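About Cescombe

Cescombe records skilled manual work on robots. Manufacturers, refurbishers and research groups send us a task. We work out how a person would do it with a gripper in place of hands, and an operator then performs it many times by remote control or by moving the arm directly. The client receives the recorded demonstrations, synchronized and checked, in a form that can be used to train a control policy. We do not sell robots, and we do not train policies ourselves.

What we work on

Most of our current work is in computer disassembly and assembly: processors, memory modules, drive carriers, connectors and covers. The parts are small, the clearances are tight, and the same operation varies from one chassis to the next. Our longest-running project in this area is Padora, a set of processor and memory handling tasks performed on open desktop and workstation machines. It stands at 1,492 accepted episodes. An episode is one attempt at one task, from the start position to the release of the part or a declared failure.

We also take work in cable routing, small-parts kitting and laboratory consumables. We do not take tasks involving live mains voltage, open flame or food.

How a task is taught

Two methods are in use. For large, slow motions, such as approaching a chassis or returning to a start position, the operator may put the arm in its compliant mode and guide it by hand through a series of poses. For anything involving contact, the operator works from a leader arm at a separate station. The follower arm reproduces the motion at the bench, and gripper opening is controlled by a trigger under the index finger.

Operators working remotely have the camera views and no direct line of sight to the part. A policy trained on the data will have only the same views, so a demonstration that depends on something the cameras did not record is of limited use. It also explains the pace. A new operator typically needs several sessions before memory modules can be handled reliably, and processors come later.

Joint positions, gripper opening, commanded motion and all camera streams are logged against a single clock. The wrist cameras give the close view of the fingers and the part; the fixed camera gives the whole workspace. 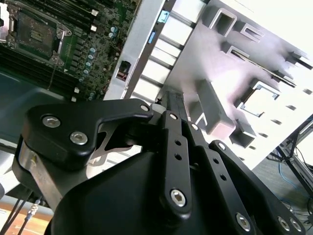
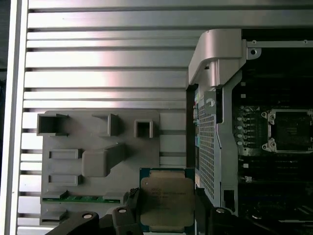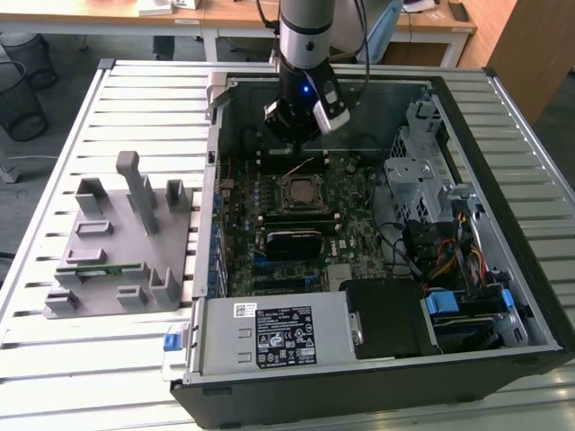 Processor and memory work at the bench: two views from the wrist, then the fixed camera.

Fixtures

Parts removed from a machine need a known place to go. We design and print our own fixture plates, with slots and holders laid out for the parts in the task. A plate is revised when operators report that a slot forces an awkward wrist angle. Fixture files are delivered with the data so that clients can reproduce the setup on their own bench.

Review

Every episode is watched in full by someone other than the operator who recorded it. The reviewer marks the start and end of each stage (approach, grasp, transfer, placement, release) and assigns one of three results: accepted, accepted with correction, or rejected. "Accepted with correction" means that the operator made an error and recovered from it within the episode. These are kept and labeled separately. Several clients have asked for more of them — recoveries are hard to obtain any other way.

Rejected episodes are not deleted. They are held in a separate folder and supplied on request. The usual grounds are a dropped camera stream, a clock fault, or contact force above the limit set for the part.

People

Benedetta Parisi founded the company after working in electronics repair and is responsible for task design. Dario Parisi runs the benches and maintains the arms. Geetha Rodrigues leads the operator group and sets the training schedule. Tullio Messina wrote the logging software and looks after data delivery. Gerardo Caputo handles fixtures, printing and the parts store.

The parts store holds 419 machines and loose boards, nearly all of them retired office equipment. Each has a record of which tasks it has been used for and how many times its sockets have been cycled. Worn sockets are withdrawn, as they change the feel of the task and the forces in the log.

Working with us

A project begins with a pilot of 600 episodes on one task. The client reviews the pilot data before a full run is agreed. Full runs are normally 2,000 episodes for each task, divided among at least four operators so that the set does not reflect one person's habits.

Clients may send their own hardware, provided it arrives before the pilot begins and can be kept until the final delivery. Visits to the benches are possible by arrangement, except in August, when the arms are stripped down and recalibrated.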